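The Long Patience of Teaching a Hand

Giuliana Restrepo keeps her coffee on the windowsill, well away from the keyboard, and she will tell you about the spill that taught her to do so if you give her half a chance. I gave her a whole one. I had come to Vuvside to learn how you teach a robot to pick up after people, and I figured a morning would cover it. I ended up staying until they turned off the lights in the hallway.

Vuvside is a small outfit, two rooms over a bike shop, and most of what goes on there is a kind of practice. A person sits down, takes hold of a pair of controllers and steers a robot through some everyday chore, over and over, while the computer saves every move. Each run is called a demonstration. Put enough of them together and a learning program can start to work out how to do the chore by itself, in much the way a child picks up shoe-tying by watching a patient aunt (and then doing it wrong for a month, as my own niece did).

Some of this work is done with real arms on real tables. A good deal more of it, these days, happens in simulated rooms, and that's the part Giuliana looks after. Her rooms have floors and furniture and shadows, and the wooden pieces in them have grain, and the gripper has to find its way among all of it just as it would in your den or mine. She is fond of the rooms. She talks about them the way my mother talks about houses she used to rent.

"People think the hard part is the grabbing," she told me, scooting over so I could pull up a chair. "The grabbing is fine. It's getting there. You come in with your fingers open, and now there's a board in front of you, and you have to decide what you're going to do about the board." 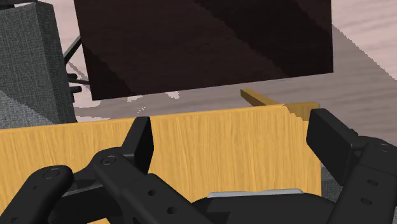

I asked her what she does about the board, and she laughed and said it depends on the day, and that this is sort of the point. If every demonstration went at a thing from the same side, the program would learn that one side and be lost the moment somebody moved the furniture. So the operators are asked to vary things. Come in high on one run, low on the next. Stop and think if you need to stop and think. Tomomi Fujimoto, who trained as a piano teacher and still has the posture for it, likes to slow way down just before contact. Joar Aasen goes in quick and fixes his mistakes on the way, and Giuliana keeps those runs too, fixes and all. A program that has only seen perfect work, she says, has no idea what to do when its own work goes crooked.

The chore that week went by the name Pemesis, which is what they call their whole set of tidying tasks, and the goal for it was 77 good demonstrations. They had 41 when I sat down. I had pictured something like a factory line, and I suppose it is repetitive, but there was a lot of talk going back and forth across the room, and a bowl of pistachios, and a long disagreement over whether a piece that has been nudged into place counts as placed. (Tomomi said yes. Joar said he'd have to sleep on it.)

Then they let me try. I would like to report that I have a gift. My left hand wanted to go where my right hand was going, and I kept leaning my whole body sideways to see around things, which does nothing at all for a view on a screen. It took me almost 2 minutes to close the fingers on anything, and what I closed them on was the wrong piece. Giuliana marked my run "visitor" and set it aside in its own folder, very kindly, the way you'd hang a child's drawing on the side of the refrigerator.

Before I left I asked Tomomi whether she ever gets tired of it. She took a minute with that. She said some afternoons drag, sure, but that every so often she watches the program try a chore by itself and sees it slow down right before it touches something, and she knows where it got that. Then she went back to her chair, picked up the controllers and started another run.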